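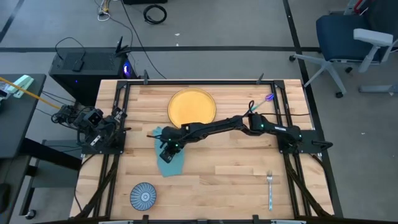 Figure 1. Two-arm workstation with tableware and cloth. The right arm is extended over the cloth; the left arm is folded at its base.

Collecting Demonstrations for Table-Clearing Tasks with a Two-Arm Workstation
Final Report, Undergraduate Project in Applied Automation
Project group Tarel

Abstract

This report describes the collection of a set of human-guided demonstrations for a learning system intended to clear and arrange tableware. The group recorded 491 episodes on a workstation with two robot arms, of which 29 were excluded after review. The remaining 462 episodes were labeled, divided into training and held-out portions, and delivered to the laboratory together with the written procedure. The report covers the selection of objects, the recording procedure, the review of the recordings, and the difficulties met along the way. The training of a control policy was outside the scope of the project.

1. Background and Purpose

The laboratory maintains a long-term interest in household tasks that involve both rigid and soft objects. An earlier student project, Stanari, produced recordings of single-object pick and place with blocks and cups. Those recordings were consistent, but they were of limited use for tasks in which objects touch, overlap, or change shape while being handled. A policy trained on the Stanari recordings performed acceptably with cups and failed in most cases when a cloth was present anywhere on the table.

The present project was proposed in response to that result. Its purpose was to gather examples in which plates, bowls, utensils, and a cloth share one work surface, and to do so with enough variation in starting positions that the examples would not simply repeat one another. The group was also asked to document the procedure well enough for a later group to continue the work without direct instruction.

2. Workstation

All episodes were recorded at a single table. Its wooden top is enclosed by an aluminum frame, and the two arms are attached at opposite ends, so that each can work over the middle of the table while the other is folded back. Both arms carry grippers. The operator guides the arms by means of a pair of hand-held leader devices, and the motion is reproduced by the arms on the table.

Views were recorded from above the table and from a low position near the surface. The low view was added during the second week, when the group found that the height of the gripper over a plate or bowl was difficult to judge from above. Episodes recorded before this addition were kept in the set but carry a separate tag.

Recording was managed with Drarolis, a program written by a previous group and adapted for this project. Drarolis starts and stops all streams together, stores the joint positions with the video, and asks the operator for a result code at the end of each episode. Two changes were made to it. The first allows an episode to be discarded with a single key. The second writes the layout number into the file header, where it had formerly been entered by hand in a spreadsheet.

3. Objects and Layouts

The objects were chosen to differ in shape, color, and stiffness. The set included plates of different sizes, a patterned bowl, a fork, spoons with colored heads, and a cloth. Most of the items were bought second-hand. No attempt was made to match them, as a matched set would have encouraged the learning system to rely on color.

Starting positions were drawn from 60 printed layouts. Each layout gives approximate positions for the rigid objects and a region for the cloth. The cloth was dropped into its region from a low height and was not straightened. In this way its shape differed from one episode to the next even when the same layout was used again. Stacked arrangements, with a bowl already on a plate, were included in one quarter of the layouts.

4. Procedure

Each session followed the same order. The operator homed both arms, checked the camera views against a reference sheet, and set the table according to the next layout. The task instruction was then read aloud and entered in Drarolis. Four instructions were used:

Pick up the cloth and place it at the left side of the table.
Lift the bowl and set it on the plate.
Lift the bowl from the plate and set it on the table.
Move the utensil to the edge of the nearest plate.

An episode began with both arms in the rest position and ended when the arm in use had returned there. The operator was instructed to move at a steady pace and to avoid long pauses. If a grasp was missed, the operator was permitted one further attempt within the same episode. These second attempts were retained on purpose - a policy that has seen only clean grasps has no example of how to continue after a poor one.

Sessions were limited to two hours. The limit was introduced after the group compared early and late episodes from a longer session and observed that motions became shorter and less careful toward the end. 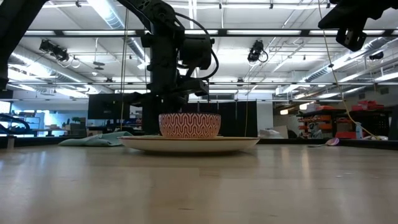
The bowl required more practice than any other object. Its rim can be taken from above with one finger inside and one outside, but the approach must be close to vertical, and a small error in height causes the gripper to push against the bowl before closing. Operators were therefore required to complete ten practice lifts before recording any episode with this object. Practice lifts were not saved.

The cloth presented a different problem. It was easily grasped at nearly any point, but the result depended heavily on which point was chosen. A grasp near the center usually lifted the whole cloth clear of the table, while a grasp at a corner tended to drag it across other objects. The group decided to allow both and to record the choice in the notes field.

5. Review and Labeling

Every episode was viewed in full by a member of the group who had not operated the arms during it. The reviewer confirmed the instruction, the result code, and the layout number, and marked the moments of grasp and release. Disagreements between operator and reviewer were settled by a second viewing with both present.

Of the 29 excluded episodes, the greater part had a missing or frozen video stream. The others were removed for incorrect instructions or for starting with an arm outside its rest position. Failed attempts were not a ground for exclusion. They remain in the set with their own code, and later users may filter them as they see fit.

The review took considerably longer than planned. The original schedule allowed one hour of review for each hour of recording, and the true figure was closer to three. Much of the additional time was spent on marking release moments for the cloth, which leaves the gripper gradually and offers no clear instant to mark. The group adopted the first image in which the fingers were fully open.

6. Limitations

The set was gathered at one table, under one arrangement of lighting, and by a small number of operators. It should not be expected to support use in other rooms without additional recordings. Reflections of the ceiling lights on the table surface are visible in the low view, and their effect on training is unknown. Nearly all episodes use one arm at a time, and true two-handed actions, such as spreading the cloth, are absent.

7. Costs and Continuation

The project was supported by an Ó Dálaigh student equipment grant of 3,000 dollars, which covered storage drives, replacement gripper pads, mounting parts, and the tableware. The remaining balance has been reserved for the next group.

It is recommended that the next group begin with two-handed cloth tasks using the existing layouts, and that the low view be recorded from the first session. The layout sheets, the adapted version of Drarolis, and the reviewer's guide are stored in the laboratory archive under the project name Tarel.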